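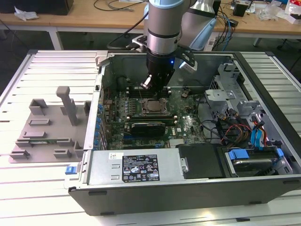 Chapter 7
Robots That Take Things Apart

Print this page | E-mail this page

7.1 A morning at Zarkitside

Most of what you have read so far in this book has been about robots that put things together. A car door goes on, a lid is pressed down, a label is stuck to a box, and then the next one comes along, and the next, all the same. This chapter goes the other way. It is about robots that are asked to open things up and take pieces out, and it begins with a visit, because taking apart is much easier to understand once you have stood next to a bench and watched somebody try to teach a machine to do it.

The bench in question belongs to Zarkitside, a repair and recycling workshop on the edge of Morkstead. It opens its doors every November to schools, colleges and anyone else who fancies a look round. Wilma Gunn took her second-year engineering class there on a Monday, and she was kind enough to lend us her notes and a good pile of her students' questions. We went along too, and we would go again tomorrow!

Zarkitside takes in old office computers. Whole offices clear out at once, so the machines arrive by the pallet, and the week before the visit had brought in 383 of them. Some will be cleaned up and sold on. Others are too slow for anybody to want, but they still hold parts that work perfectly well: memory, drives, power supplies, processors, fans. At present people do nearly all of the taking apart, with screwdrivers and a lot of patience. The robot bench is the workshop's attempt to find out which of those jobs a machine could share.

Viorica Lazarević, who runs the bench, began her talk with a job for the visitors. She put a retired computer on a table, side panel off, and asked a student called Corentin Bailly to take out a stick of memory. He pressed the little catches at the ends of the slot, felt the stick lift, and had it in his hand in no time.

"Now tell me how you did that," she said. "Tell me so that I could do it with my eyes shut and gloves on."

Try it yourself before reading on. It is surprisingly hard (Corentin gave up at "you sort of wiggle it"). He had used his eyes to find the right slot, his fingertips to feel whether the catch had moved, and years of opening drawers and boxes and jars to judge how hard to push. None of it had felt like thinking. A robot starts without any of it, and each piece has to be supplied in some form: as a sensor, as a shape, as a line of program, or as a great many examples to learn from.

7.2 What makes the inside of a computer difficult?

A desktop computer laid on its side looks fairly friendly. It is a metal tray with things in it, open to the air, and an arm can come straight down from above. The trouble starts when you look at it the way the arm must.

First, it is crowded. Parts stand up at different heights, so a path that is clear for the fingertips may not be clear for the wrist, and certainly not for a camera bolted to the side of the wrist. Students tend to picture a robot hand as a point moving through space. It is better to picture a person reaching into a full cupboard while wearing a rucksack. The fingers may be narrow, but everything behind them has to fit in as well.

Second, some of it is floppy. A metal bracket stays where the maker put it. A bundle of power cables does not, and no two machines on a pallet will have their cables lying in quite the same way. Rigid parts can be described by their position and the way they are turned. A cable needs far more than that, and it may move again as soon as something brushes against it. We shall come back to soft and bendy objects in Section 7.6, where the mathematics gets rather interesting.

Third, many of the parts are held by something. There are catches, clips, levers, screws and brackets, and the makers never agreed on a single pattern. Coloured plastic tabs are a great help here. Makers who wanted a technician to find the release quickly often gave it a bright colour, such as blue, and a colour that catches a human eye against grey metal is usually easy for a camera to pick out too. Eleni Popescu, who writes the vision software at Zarkitside, told the class that she could happily kiss whoever first thought of it.

Fourth, force matters. Pull a memory stick before its catches are open and you may crack the slot. Pull too gently and nothing comes out. The useful range lies between those two, it differs from part to part, and an old machine full of dust may not behave like a clean one.

7.3 Two fingers and a camera

Visitors often expect a robot hand to have five fingers. The one on the Zarkitside bench has 2, and they are short, plain and made of metal. This is a very common choice, and you should be able to explain why by the end of the chapter. For now, notice that a pair of fingers which open and close can pinch an edge, push down on a catch with the tips held together, or hook behind a tab. With some cleverness in the order of the moves, that covers a good deal of dismantling.

The camera rides on the wrist. It therefore goes wherever the hand goes, and its view grows closer and more detailed as the fingers come down. The price is that the hand can get in the way of its own picture, and that a small error in knowing how the camera is mounted turns into a small error in everything the robot does. Working out exactly where a camera sits in relation to the fingers is called hand-eye calibration. The Zarkitside team repeat theirs every Monday, before the kettle has boiled, and Section 7.4 takes you through the sums.

Next to the computer they keep a fixture, meaning a plate with shaped blocks and slots that holds loose pieces in known places. Theirs is 3D-printed. Fixtures rarely get any attention from visitors, and they deserve plenty! A part left lying anywhere on a table has to be found all over again. A part resting in a slot is already where the program expects it to be, and turned the right way as well. Nuria Peñalver, the technician who designs the plates, was on the ninth version when we met her, and she was cheerfully unhappy with it. She had an old one in her pocket, chewed along one side where the arm had come down on it, and she passed it round the class.

7.4, 7.5 and 7.6 follow the three questions the class argued about on the coach home: where is the part, how should the hand get to it, and what should the hand feel when it arrives?

A word about failure

Viorica kept a log on the wall beside the bench. By the day of the visit it recorded 857 attempts at memory sticks, each with a short note in felt pen. We asked if we could read them, and she pulled up a chair for us. "Missed." "Missed, too high." "Good." "Caught the cable." "Good." "Good, but dropped on way to plate." "Wrong slot!!" One simply said "lunch".

It was the best thing in the building. You could follow a fault as it appeared, spread over a dozen lines, was understood, and then vanished. Wilma's students crowded round it, and several copied out whole runs of notes to work on later. If you keep a log for the project at the end of this chapter (and please do), write down the bad tries with the same care as the good ones, and say what you think went wrong while you can still remember it.

Words to know before you start

Fixture: a holder that keeps a part in a known place while work is done on it.

Gripper: the tool at the end of an arm that takes hold of things.

Hand-eye calibration: finding the exact position and angle of a camera in relation to the gripper.

Clearance: the gap between the moving parts of a robot and whatever is close by.

Compliance: the amount of give in a tool or joint when something pushes against it.

Something to try at home or in the workshop

Find an old remote control or torch that an adult is happy for you to open, and take the batteries out. Write down every movement you make. Swap lists with a partner, who must follow yours exactly, using only a thumb and one finger, and with eyes closed except when your list says "look". Stop as soon as anything sticks. Mark the line where it went wrong, mend that line, and go again.

Zhuravel, the college where Wilma teaches, runs this as a contest in the first week of term. The best list so far had 2 looks in it. See if you can match that, and keep your list somewhere safe, as you will be turning it into a program in Section 7.5.

Print this page | E-mail this page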